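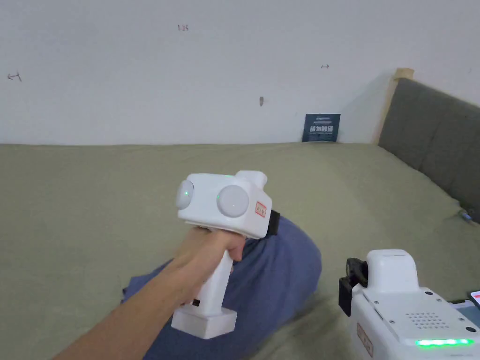
Vol. 12, No. 2

Features > Workshop > Maintenance

Keeping the Tapia Pair in Shape

The bedroom cell at Skasutden takes up one corner of a big open floor. It has a bed against a white wall, two front-loading washing machines past the end of the mattress, and a pair of white hand-held grippers the staff call the Tapias. People fold clothes with the grippers all day and the recordings are used to train robot arms. Zodwa Steyn keeps the grippers working.

Steyn came to Skasutden from Stesano, where she repaired sewing machines for 12 years. She still carries the same screwdriver roll. The grippers, she says, fail in much the same places sewing machines do: where two parts rub, and where lint can get in.

Her morning check starts with the lights. Each unit has a green indicator, and until both are showing green nothing gets folded. Then she squeezes each trigger slowly, 10 times, with her ear close to the housing. A worn hinge makes a small tick on the way back. If she hears one, the unit goes to the bench and a spare comes out of the drawer.

"Most people look at the jaws first," Steyn says. "I do the jaws last. If the lenses are dirty or the trigger sticks, I don't care how good the jaws are."

Lenses get a dry cloth and nothing else. An earlier batch was cleaned with a spray from the office kitchen, and the film it left took her most of an afternoon to get off.

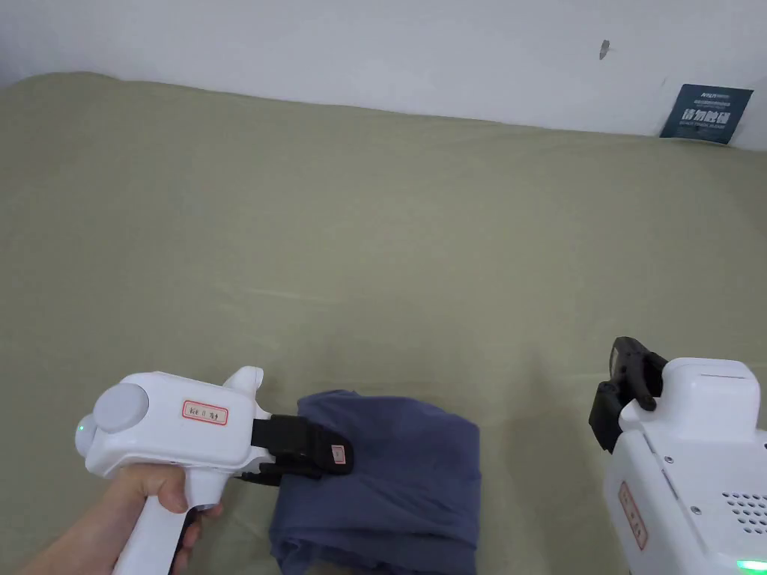 Jaw alignment is the slow part of the job. The two black fingers have to close square, or thin fabric slides out of one side while the other side is still gripping. Steyn used to test them on paper, which told her very little. Now she uses clothes from the pile, dark ones when she can get them, and takes hold at a corner, the way the jaws have the upper left of the navy cloth here, with the rest of it left bunched on the sheet. Then she pulls. If the corner stays put through a steady tug, she moves on to the next unit. If it creeps, she backs off the mount screws a quarter turn, closes the jaws on a steel shim, and tightens everything again with the shim still in place. Two rounds of that usually settle it. A third means the finger itself is bent, and she replaces it.

Every housing has a red-bordered label, filled in by hand. Printed labels were tried in December and given up within a week, when two units swapped fingers and the stickers no longer matched the logbook. Handwriting can be changed on the spot with a pen. There are 34 units on the books across the building, and the labels are the only quick way to know which one has come back with a complaint.

The dark blue card leaning against the wall reads 请勿触碰, "please do not touch." It covers the bed as much as the tools. Once a session has started, Steyn wants the sheet left as it is, and anyone passing through is expected to walk around.

The wall has its own markings, a few numbers and arrows in pencil. Steyn is against painting over them. A fresh coat would look better, she admits, but she would sooner spend the day on hinges.
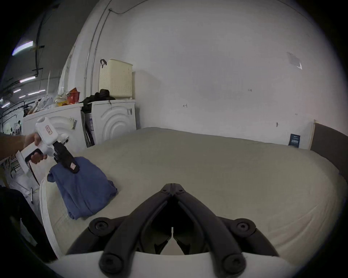 Hinges are what she spends most of her budget on. Her rule is to change them at 900 hours, even if they feel fine. Skasutden's purchasing office would like that number to be higher and has sent her a spreadsheet saying so. She answered with a bag of worn pins, each one taped to a slip of paper with its hours written on it, and the rule has stayed.

She opens each joint over a tray, brushes out the lint, and wipes the pin before she puts it back. No oil goes in. Oil holds fibers, and it marks light-colored clothes. She uses a dry lubricant made by Bodis, applied with a toothpick, and she is strict about the amount — if you can see it, there's too much.

The last check is the one the operators like best. Steyn picks out something long and heavy, takes up one end in each gripper, and holds it stretched over the bed. A pair that passed every other test can still fail here, with one jaw letting go before the other.

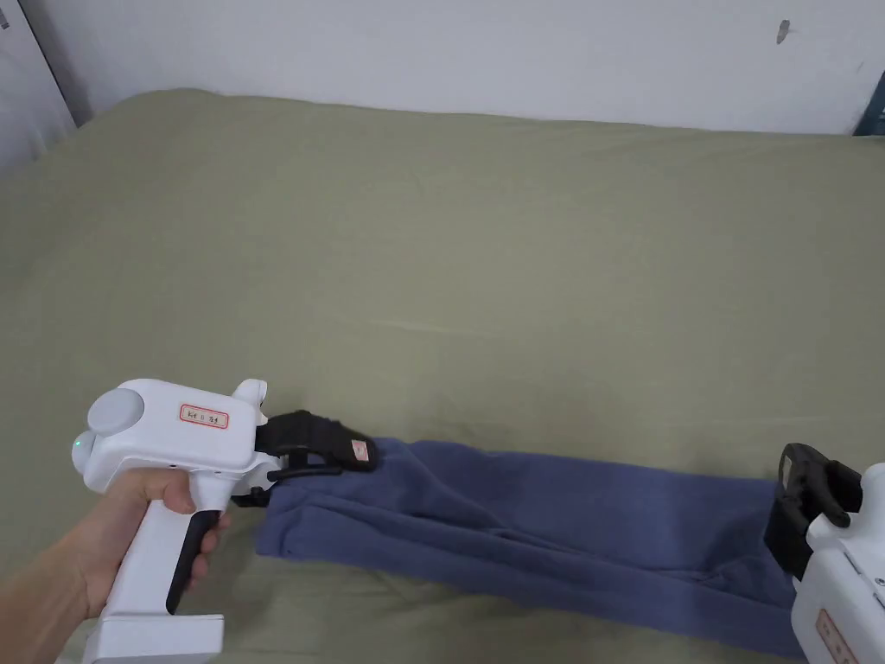 Sweatpants, folded lengthwise, gripped at both ends over the bed.

When a pair fails the pull, both units come off the floor, including the good one. Operators get used to how two grippers feel together, Steyn says, and a mismatched pair slows them down for a whole shift. She logs the units, hangs them on the rack by the bench, and gets the next pair ready.

34 shares | 10 comments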